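Guides > Guest Rooms > Room Set-Up Manual > Section 3

Overview Linen Windows Bed Surface Small Items Checks Contact

We use cookies to remember your language and page settings. Accept Settings

Section 3. Bedroom with Window-Side Bed

3.1 Scope

This section applies to the Grullau guest rooms in which the bed stands against the window wall. It covers the curtains, the light cloth hung across the lower window, the bed sheet, and the sorting of small personal items on the bed before packing or storage. Mattress rotation and deep cleaning are in Section 7. Changes to this section are approved by Flurina Koller.

Room 292 is the reference room. Where another room differs in window layout or curtain width, follow the room card for that room.

3.2 Before starting

1. Switch off the bedside lamp and unplug it.
2. Clear the floor along the open side of the bed.
3. Check that both window handles are in the closed position.
4. Wash and dry hands. Do not use hand cream before handling sheets or satin articles.

Note: The bed is not moved for routine set-up. If it has to be pulled away from the wall, two people are required.

3.3 Curtains and window cloth

The long curtains remain on their rail. The window cloth is a separate piece of light-blue fabric that screens the lower glass from outside view and still lets daylight in. It is fastened near its two sides and is left to sag in the middle.

1. Draw the left curtain to the side and gather it into narrow pleats.
2. Draw the right curtain to the side. It is the wider of the pair and does not gather as tightly.
3. Hold the cloth against the window and fasten the left side first.
4. Fasten the right side. The upper edge does not have to be level.
5. Let the bottom of the cloth fall behind the far edge of the bed.
6. Confirm that the upper glass is uncovered.
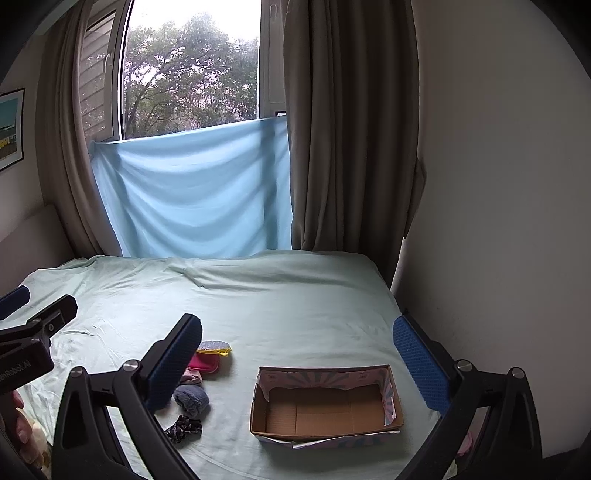
7. Pull each curtain once by hand to confirm that it runs freely past the cloth. If the cloth comes with it, unfasten that side and repeat from step 3.
8. Leave the curtains open during daytime work. Close them only when the room is handed over in the evening.

Caution: Do not kneel on the headboard or stand on the mattress to reach the curtain rail. Use the step stool from the linen room.

Caution: Do not open a window while the cloth is fastened across it. Release the cloth first.

Note: The cloth is washed with the curtains each July. Between washes, brush off dust with a dry, soft brush. Record stains on the room card, giving the position as upper, middle or lower.

3.4 Bed sheet

Use the pale mint-green sheet from the Irnero set. After repeated washing the color may look nearly white in strong daylight. To avoid mixing sets, read the hem label and do not sort by color alone.

1. Place the folded sheet at the headboard end and open it toward the foot.
2. Push the far side down between mattress and wall with a flat hand.
3. Secure the corners at the window side first, then those at the open side.
4. Smooth the surface from the window toward the room.
5. Tuck in any excess at the open side. Small wrinkles are acceptable if the bed is to be used for sorting.

Caution: Keep jewelry and watches away from the sheet. A pulled thread cannot be repaired in the room, and the sheet must be withdrawn.

3.5 Sorting small items on the bed

The made bed is used as the sorting surface. Keep the pillows and blanket off until sorting is finished. Items are first brought together at one side, leaving the rest of the sheet free for handling.

1. Empty the travel bag or drawer along one side of the bed. Do not tip out anything that may leak.
2. Close all packets, tubes and bottles. Press the flap of each wipes packet down along its full length.
3. Lay wipes packets flat. They may rest back side up during sorting if the flap is closed.
4. Separate fabric articles from plastic packets. Hair ties, scrunchies and other satin pieces go in the Stuso fabric pouch.
5. Pick up each satin piece by a bunched section near its middle. Let the loops hang freely and do not stretch the elastic.
6. Shake the piece lightly and remove hairs before placing it in the pouch.

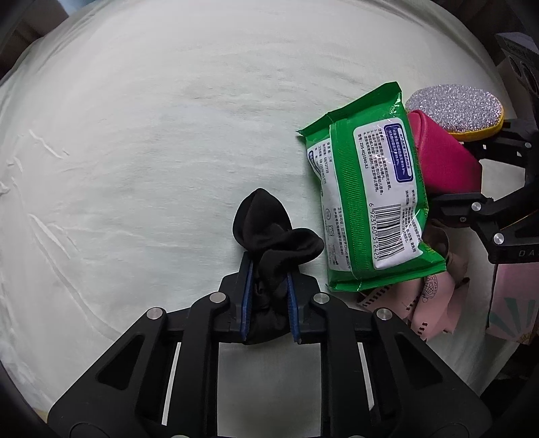
7. Place wipes and other moist goods in the washable pouch, with the flap facing up. Do not place satin in the same pouch.
8. Place any item that fits neither group on the bedside table until its owner has been asked.
9. Check between the mattress and the wall for small articles. Black items are easily missed in the folds of the window cloth and at the foot of the right curtain.

Note: If a wipes packet no longer seals, put it in a closing bag and mark the bag with the room number. Do not use adhesive tape, which leaves residue on the sheet.

Note: Satin pieces that feel damp are dried flat on a towel, away from the window. Direct sun fades dark fabric.

3.6 Finishing

1. Inspect the sheet for damp spots. Replace it if any are found, using 3.4.
2. Smooth the surface again and put back the pillows and blanket.
3. Hang the pouches on the hook inside the closet door.
4. Straighten the framed picture near the headboard if it has shifted.
5. Plug in the lamp and test it.
6. Initial the room card.

Set-up including sorting takes roughly 13 minutes in the reference room. Do not shorten the work by leaving out the check in 3.5, step 9.

3.7 Spare parts and linen

Window cloth, light blue: Eder shelf, linen room
Cloth fasteners: drawer 2, linen room
Sheets, mint green: Irnero shelf, linen room
Fabric and washable pouches: drawer 3, linen room

Requests for replacement linen go to Severin Thaler. Damage to windows, handles or curtain rails is reported to Meinrad Plattner and entered on the room card the same day.

Revision: 26 January 2026, R. Bachmann. Steps 3.3.7 and 3.5.9 added.

Get set-up guide updates by email. Enter your address Subscribe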